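Zarncombe opens Pullden home simulator to outside teams

7 Jul 2025

Zarncombe has begun selling access to Pullden, the simulated home it built to test its own mobile robots. Until now the software was used only inside the company and by two partner labs. Customers can rent it by the month or buy a one-year license that runs on their own machines.

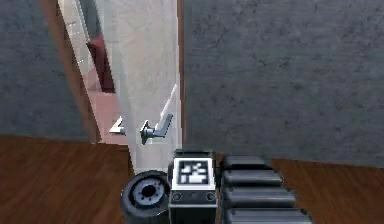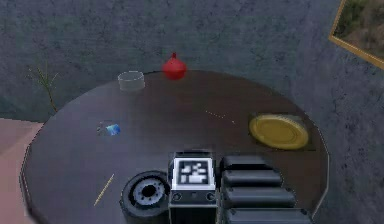

Views rendered in Pullden: a door with a lever handle, and a round table with a yellow plate on it.

The package that went on sale this week includes 40 furnished layouts and a library of 386 household objects, from dishes and small toys to chairs and potted plants. Each layout can be reset with different objects, lighting and floor finishes. Users load a model of their own robot, or start with one of the mobile arm models Zarncombe supplies, and the simulator returns color views, depth views and joint readings as the robot moves.

Higinio Cisneros, who manages the product, said most of the work over the past year went into contact. Earlier versions handled driving and looking well enough but did poorly when a gripper touched something.

"A door is a hard test," Cisneros said. "You have to press the lever, hold it, and back the base up at the same speed the door is swinging. In the old build the latch let go too early and everyone's robot looked better than it was."

The new build models latch springs, hinge friction and the weight of the door separately, and lets the user change each one. Tableware has been treated in a similar way. Glass, ceramic and plastic items now slide and tip at different rates, and clear objects can be made to drop out of the depth view, as they often do with real sensors.

The monthly plan costs $3000 and covers one site with unlimited users. Running many scenes at once on Zarncombe's servers is billed separately by the hour. The company has not published a price for the one-year license, saying it depends on the number of machines. Universities get a lower rate on request. A free trial limited to two layouts lasts 23 days and needs no payment card.

Flenderden, a service robotics firm that makes a wheeled arm for assisted living residences, was one of the two early partners. Getsemaní Tlapale, who leads testing there, said her group moved its nightly regression runs to Pullden in December and now finds almost 40 percent of its software faults before the code reaches a robot.

She was less satisfied with the setup. Importing the firm's robot took her group most of two weeks, largely spent on collision shapes and camera positions. The importer accepts common robot description files but drops some joint limits without a warning, and they had to be entered again by hand. Cisneros confirmed the problem and said a fix is planned for the next point release.

Tlapale also said cloth and liquids are still missing. Towels in the object library behave as stiff sheets, and cups are always empty. Her group does its laundry and drink-serving tests on hardware only.

Marker tags can be placed on any part of a robot model or on walls and furniture, which lets teams check their calibration code against exact positions. The tags can be switched off for scored runs.

Zarncombe will face competition from Cardoso, which sells a simulator for warehouses and showed an early home version to customers last winter. Cardoso has not given a release date or a price.

Pullden runs on Linux and needs a recent graphics card with at least 16 GB of memory for a single scene. A Windows viewer is included for playing back recorded runs but cannot start new ones. Support is by email on weekdays, with phone support for holders of the one-year license. Orders and trial requests are handled through Zarncombe's sales office, and existing partner accounts will be moved to the new plans when their current terms run out.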